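Shared white table in open-plan office: how do you keep stuff from settling on it?
Workplace & Office Setup > Furniture and Shared Space
Page 1 of 1

Yamila Ibarra
Thread starter

We have one big white table in the open part of the office. Glossy top, mesh chairs, plenty of room to stand. It was bought so that there would be a surface in the building that belongs to no one, where you could lay work out, use it and walk away. It does get used, I'll give it that. The trouble is the walking away part.

There are 26 of us. Everyone agrees in principle that the table should be clear when you leave it. Everyone also believes that the thing they left on it is too small to count. A bag is only a bag. A cable is going to be needed again in a minute, and has been going to be needed again in a minute for most of December.

I'm not after a lecture on clean desk policies, we have one and it's laminated. I'd like to know what people have done that worked with flat, pale, see-through stuff on a shiny white top. I put my elbow on a plastic bag the other day and slid a good deal further into a colleague's space than our working relationship allows.

Current state of affairs: clear plastic bag, thin white strip of something, and the white cable, which has been at the corner so long that I think of it as the table's.

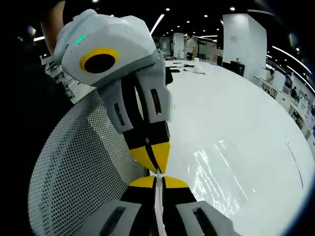
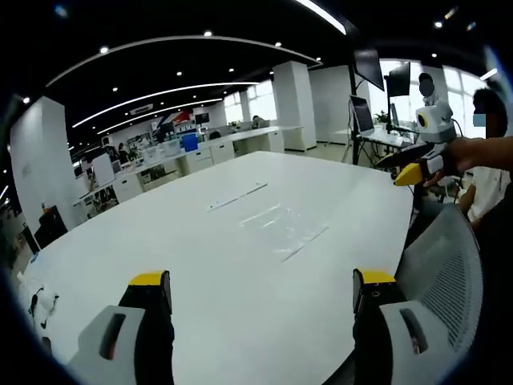
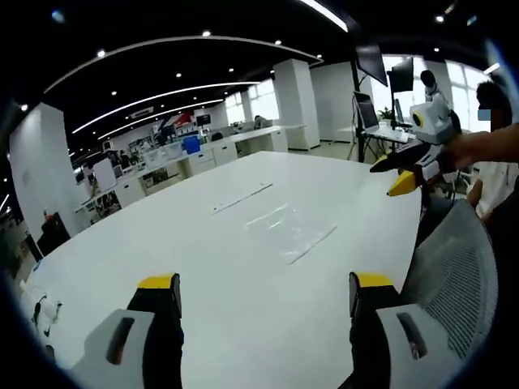 Sebastian Lazăr

Your clutter isn't the problem, your table is. Put a clear bag on a dark wood top and people see it from the door. Put it on gloss white under ceiling lights and it goes into stealth mode. We had the same setup and I once watched a man hunt for a sheet of labels that he was leaning on.

Get a matte desk pad in any color that isn't white. Gray, green, whatever. Ours covers the middle of the table and the amount of stuff left behind dropped in the first week. No policy, no sign. People are fairly tidy about things they can see.

Da-eun Maeng

Disagree with Sebastian, and I say this as someone who owned the desk pad. The pad became a place. Before the pad, things were left on the table. After the pad, things were left on the pad, and it looked deliberate, so they stayed longer. Someone put a mug on ours and it had the air of an exhibit.

What you want is an edge, a thing that says stuff ends up here and gets emptied at five. We use a shallow tray from Plulletti at one end. It's ugly, which helps. Anything on the table at the end of the day goes in the tray, anything in the tray the next evening goes in the trash or in the cable drawer. No appeals process.

Sebastian Lazăr

So you replaced a pad that collects junk with a tray that collects junk.

Da-eun Maeng

With a tray that gets emptied. Try to keep up.

hendrik_m

Facilities person here (Hendrik, 900 people over several floors, send help). You're both treating it as one kind of mess and it's at least two.

Packaging gets left behind when the trash can is too far away. Whoever opened the bag had the contents in one hand and something else in the other, looked for a can, didn't see one, and put the bag down "for now." Put a small can where a person standing at the table can drop something in without taking a step. I've moved cans by the length of a table and seen the difference the same day.

Cables get left behind when they have no owner. Throwing them out feels wrong, taking them feels like theft, so they live out their days at the corner. A can won't help you there. For that you need labels, or you need to decide that the cable belongs to the table and fasten it down properly.

Yamila Ibarra

Our nearest can is by the kitchen. I've just walked it and I'm slightly ashamed of how far it is. I'd leave a bag too. I think I may have left a bag.

The pad is tempting but I can see Da-eun's mug on it already.

paraschiva.onu

Can I defend the cable? Sometimes a cable is on a shared table so that people can use it. We had a heroic cleanup at my old job and for a month afterward there was a line outside the one room that still had a charger. The tidy people were very pleased. The rest of us were at 2 percent.

Coil it, put a strap on it, clip it to the underside near a corner. It's still there, it's just not lying in loops for someone to drag across the table with a laptop foot.

hendrik_m

Agreed, with one note: don't use the stick-on clips on the underside if it's raw board. They let go at about the rate you'd expect. Screw-in or nothing. And check the thickness of the top first. I've seen a screw come up through a tabletop and it was not a good afternoon for anyone, least of all me, who was holding the screwdriver.

Sebastian Lazăr

While we're on the top itself, what are you cleaning it with? Gloss white shows every wipe mark when the lights hit it. We used Vodent spray for a while and it left the kind of haze that makes people clean it again, which makes more haze. I assume that's the business model.

Damp microfiber, then a dry one. Two cloths. The second cloth is the one people skip.

Da-eun Maeng

For once I'm with Sebastian. Two cloths, no spray. Also do it from the side facing the windows if you have windows, so you're looking along the shine and can see what you've missed. From the other side it always looks finished.

grodthorpe_regular

Has anyone considered getting a different table? Grodthorpe had a gray laminate one in the same sort of size for 400 last time I was in. Matte, rounded corners, no glare. We swapped ours and the eye strain complaints stopped.

Yamila Ibarra

I have considered it the way one considers moving to the coast. I asked at Goodall, who did our fit-out, and the matching matte version was 900 before delivery, and I would have to explain to my manager that the reason is a bag. I'd like to try the trash can first.

grodthorpe_regular

Fair. But the glare is real. If you've got overhead panels and a gloss top you get those streaks across it and everyone tilts their screen to dodge them, then their chairs drift, then your nice clear table has five people on one side of it.

paraschiva.onu

You can switch off the panel directly over it. We did that. It cost nothing and two people were angry for a week.

hendrik_m

Please ask your facilities person before switching off panels. We find out eventually and it hurts our feelings.

Sebastian Lazăr

Nobody has dealt with the thin white strip, by the way. Yamila, what is it?

Yamila Ibarra

I don't know. I asked the people nearest and got three confident answers, all different, and no one wanted to take it home. I put it in a drawer. An hour later someone came over and asked where the strip had gone, so it does have a job, and apparently the job is on that table.

Da-eun Maeng

This is what the tray is for.

Sebastian Lazăr

This is what a colored pad is for. You'd lay the strip on it and be able to find it again.

Da-eun Maeng

You'd be able to find it again in the tray.

paraschiva.onu

The two of you should share an office. I'd read that thread.

Yamila Ibarra

Update, for anyone who cares about my table as much as I now seem to.

Can: borrowed one from the copier corner and put it at the end of the table. Bags have mostly stopped. I had one on the floor next to the can, which I'm counting as a near miss and a sign of goodwill.

Cable: coiled, strapped, hung underneath on a screw-in clip. I measured the top beforehand and then measured it again with Hendrik's afternoon in mind. Somebody has already unclipped the cable, used it and put it back in a heap on top, so that's a training matter.

Cleaning: two cloths. Yes, much better. I hadn't known we were supposed to dry it.

Tray: trying one out, a plain box lid for now. It currently holds the strip and a pen cap. I emptied it last night at five and felt like a customs officer.

I haven't touched the lights.

hendrik_m

Thank you for not touching the lights. For the heap on top: move the clip to whichever corner people plug in at. You probably hung it where it looked good. I always do that and then move it.

Yamila Ibarra

I did hang it where it looked good. Moving it tomorrow.

Sebastian Lazăr

What color is the box lid?

Yamila Ibarra

White.

Sebastian Lazăr

Oh for heaven's sake.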